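Peluva Language Café — call for conversation partners

Peluva is a small meeting place for adults who are learning English in Storneck. We are now looking for people who would like to sit with our learners and talk with them, once in a week, from September until the spring.

You do not need to be a teacher. You do not need to know grammar terms, and you do not need to be born in this country. I learned English myself as an adult, and my first good conversation partner was a neighbour who had arrived only 3 years before me. What we ask is that you like to listen, and that you can wait when a person is searching for a word. 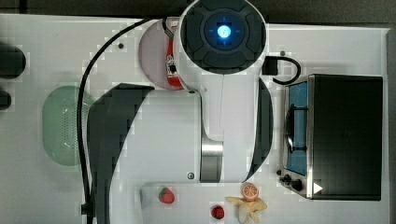
The learners come from many places and many kinds of work. Some of them read the newspaper without difficulty but become silent when the doctor's office telephones. Others speak quickly and happily, and would like that somebody corrects them a little. We try to put each learner with a partner who suits them, and if the pair does not go well together we change it. This is quite normal and no one should feel bad about it.

What you will do

You meet a group of 4 learners for one evening session, which starts at half past six and ends at eight. Each session has a topic, for example renting a flat, a visit to the school, or the food we ate as children. We give you a sheet with questions and some useful words. You may use the sheet or leave it aside when the talk is going well — most partners do a bit of both.

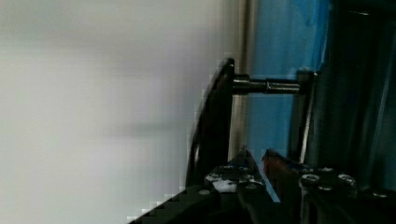 Colours, rooms and furniture are the topic for the first evenings, and they are more interesting than they sound. Learners often know the name of a colour but not how to say which kind it is. A bright blue panel beside a pale wall already gives you "bright", "pale", "lighter", "darker" and "next to", and then it is easy to ask what colour the kitchen was in the house where somebody grew up. Please let the learners speak more than you do in this part.

After the session we ask you to write a few lines in the group notebook, so that the next partner knows what was discussed. Please write nothing private about a learner there.

What we offer

A short training before you begin, held on two evenings by Pornthip Tanasarn, who has led the groups since we opened. Tea, and usually something to eat. Your bus fare is paid back if you bring the ticket. After 12 sessions you may ask us for a letter of reference. The work itself is not paid, and we say this clearly now so there is no misunderstanding later.

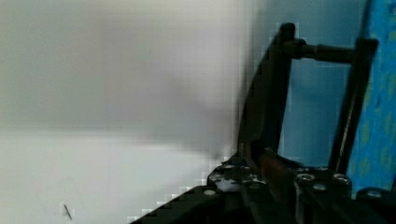 How to apply

Write to us in nearly 500 words or much fewer, as you prefer. Tell us which evenings you are free, which languages you speak, and why this work interests you. Small mistakes in your English are not a problem. You can leave the letter at the Peluva desk or send it by the contact form on this site, marked for Ryota Shibata.

We will invite you to a short talk and to visit one session as a guest. We need also the name of one person who knows you well and is not from your family. Applications are read as they come in, and we would like to have all the groups ready before the end of September.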